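Home | Features | Materials | Archive | Subscribe

Clearing the marble-look table
Last updated: September
Print this page | E-mail this page

Marble-look tabletops now account for 41 of the table models in the Gekwood catalog. Most get wiped several times a day, and most of the wear comes from what is left on them between wipes.

Prorkell, which finishes tops for Baert, ran a sample panel through 2,000 cleaning passes. Gloss loss was first measured at pass 1,011. The damage followed grit dragged under paper and card. Dry litter should be lifted, never swept across the surface.

Sequence matters as well. Ramelero's care sheet has 13 steps, and the first four concern litter only. Stiff items go first, then foil, then paper. The cloth comes out last.

Pale veined tops hide pale litter. A red snack wrapper shows up from the doorway, while crumpled white paper and tissue toward the far side of the table blend into the tan and grey veining and are easily missed. A small labeled cardboard box should be picked up by its sides. The wastebasket belongs on the floor within arm's reach, its liner folded over the rim, so that a paper cup can go straight in without a trip across the room.

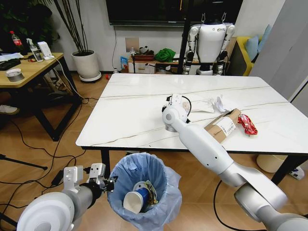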